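Folding table, steel bowls, and a resin problem
Posted 5/9/20 by the author

The folding table has replaced the fixed one for daily meals. The reason is floor area: with the legs collapsed it stores flat against the wall, and mopping goes faster. I looked at a Cliteck model first, but the top was too large for the gap beside the counter.

Setup is the same each time. Open the legs until the cross brace stops moving, push down on two opposite corners, then check for rocking. Tile floors are rarely level. If one foot lifts, rotate the table a quarter turn before reaching for a shim.

Steel goes on first. A wide bowl takes rice or flatbread, a smaller one takes whatever has gravy, and the fork and spoon go to the right - parallel, handles toward the diner. Plastic cups are for water only, as turmeric stains them.

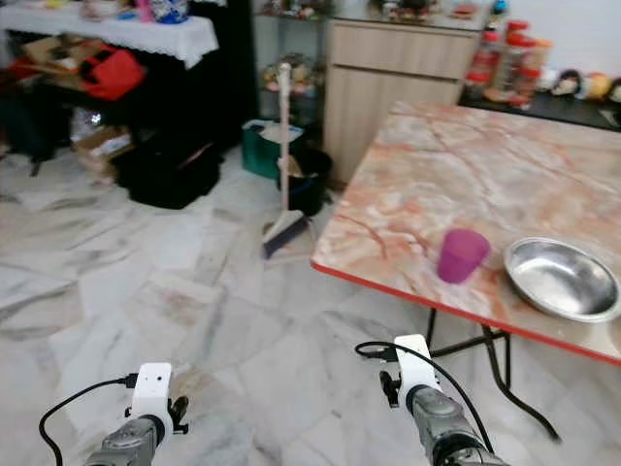
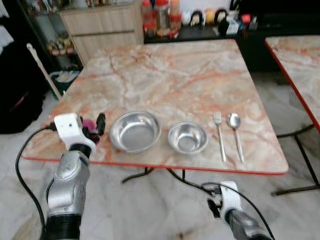 Marble-patterned tabletop with red edge trim, folding legs, steel bowlware.

NANIK, November

The dateline belongs to the first version of these notes, which I wrote when the table was new. Two things have changed. The edge trim needs attention, because food collects under the lip. I run a damp cloth along it after each meal and a soft toothbrush once every 9 days. The glossy surface shows every water ring, so I dry it with a second cloth.

Load is the other item. I keep the total under 19 kg, counting a full pot. During Ramadan the table is opened and closed more often, and the hinge pins get a drop of machine oil. A 500 ml bottle will outlast the table.

Next job is a felt pad for each foot.

Recent posts
Runa pressure cooker: gasket replacement
Sorting jars by lid diameter
Broom heads, stiff and soft
Archive (242)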